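Dec 22, 2025

I've run kids' birthday parties for 12 years, and I think the personalised party kit has gone too far. A parent in February showed me an order from Sartori: name banner, name cups, name stickers, name on every water bottle. It came to $200 before anyone had bought food.

The child was turning four and couldn't read. 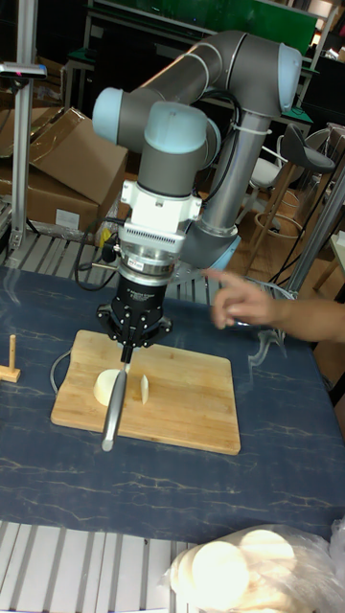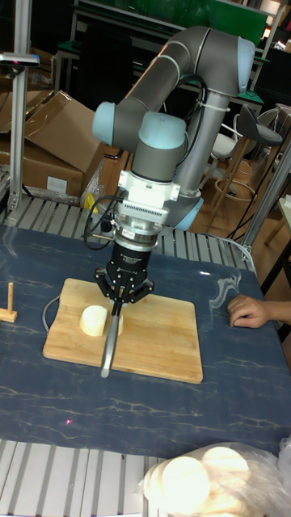
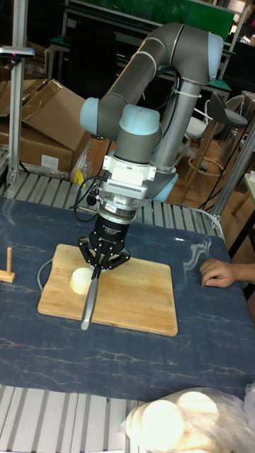

## Put the name on one thing

One item with the child's name is enough. The cake is the obvious choice – everyone looks at it, and it ends up in the photos. After that, plain colours do the job. Plain plates can come out again next year, or go to a cousin. Plates that say "Happy 7th Birthday" go in the bin.

Levente Orbán, who shares my bookings, disagrees. He says families like opening the box from Grelari and seeing it all match. I accept that they do. I also pack up afterwards, and I fill the same garbage bags every weekend.

## Spend it on the party

For 30 kids, I'd put the money into a longer hall booking and better food. Fruit, sandwiches and a decent cake will cover most ages. A game with a small prize keeps them busy longer than any centrepiece I've set out.

If you still want the banner, order the banner, and leave the rest of the set in the cart.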